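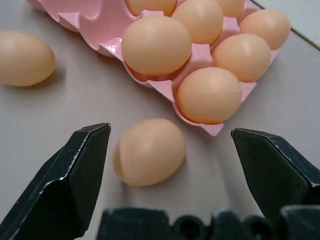 Have you ever wondered why an eggshell doesn't squash when a hen sits on it? I used to worry about this a lot when I was small! The secret is the shape. An egg is a curved dome at each end, and a dome spreads a push out all over itself, so no single spot has to do all the work. Light brown eggs like the ones in the pink carton have shells thinner than a coin, and they still cope with a heavy, fluffy mum on top.

So how does a chick get out? It pushes from the inside, which is much easier – a dome is weak that way round. It also grows a tiny bump on its beak called an egg tooth, and it taps and taps until the shell cracks. Hatching comes after 21 days or so in the nest.

Shells have thousands of tiny holes too, far too small to see easily. Air goes in through them, so the chick can breathe before it has even met the world.

Next time I'll tell you why some hens lay blue eggs (yes, really blue!).

Eirlys Craddock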